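Speaker notes: Colour fastness in small-batch dyeing
Saturday session, second talk after morning tea
Corrado D'Amico

Slide 1. Title
Say who I am and where the mill is. Mention that Ettore Marino ran the wash tests and will take the chemistry questions at the end. Handouts are by the door. Keep this under a minute.

Slide 2. What fastness means
Fastness is how well a dyed cloth holds its colour against a named agent. There is no single figure for it. A cloth can be fast to light and poor to washing. Always ask "fast to what?"
The four we test at Vallisau: washing, rubbing, light, perspiration.
Pause here. People will want to write these down.

Slide 3. Grey scale
Grades run from 1 to 5, with 5 meaning no visible change. Two separate readings: change in the sample itself, and staining on the white cloth sewn to it. Buyers mix these up. A pink that keeps its own shade but marks a white collar has still failed.
Read under the lamp, never at the window. Same grader for the whole batch where possible.

Slide 4. Where the dye goes
Reactive dyes bond to cotton. Some of the dye reacts with the water instead and ends up sitting loose in the fibre. That loose portion is what bleeds. Most complaints we get about washing trace back to poor rinsing, and changing the dye will not fix them.
Sequence: cold rinse, warm rinse, hot soaping, warm rinse, cold rinse. The cold rinse goes first to clear the salt. If salt is still present at the hot soaping stage, the loose dye clings and stays put.

Slide 5. Batch 2719
Plain cotton, deep shade, dyed on the Kevow machine. 1000 grams of cloth per load, two loads. Load A had the full rinse sequence. Load B skipped the first cold rinse.
Change in shade: no difference between loads.
Staining on cotton: A graded 4-5, B graded 3.
Samples were conditioned for 24 hours before grading.
If asked about water hardness: we soften all process water. Hard water would make load B worse.

Slide 6. Rubbing
Dry and wet are done separately. Wet is always the lower figure on deep shades. Ettore's view is that we should quote only the wet figure to customers. I disagree, but leave it for questions.

Slide 7. Strong pinks and purples

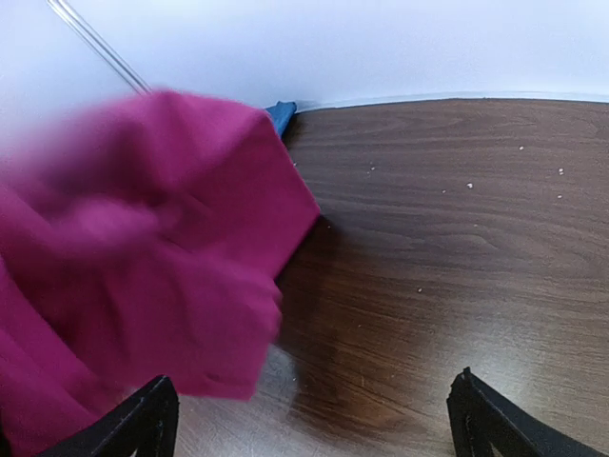
Magentas are a hard range to sell on light fastness. Many of the bright ones sit a grade or two below a navy of the same depth. Options are to accept a duller shade, pick a different dye class, or state the limit on the label. We now do the third for all Kindoveo orders. Returns in August were lower, but one month is not a trend and I should say so.
Do not promise a fix for curtains. Anything hung in a north-facing window here gets full sun most of the day.

Slide 8. Costs
The extra rinse adds water and machine time. Gatti asked us to cost it per 1000 metres and that work is not finished. Do not give a number from memory.

Slide 9. Questions
Repeat each question into the microphone. Swatch cards can be handled but need to come back to the front table. Ettore has the raw grades on his laptop if someone wants to check batch 2719.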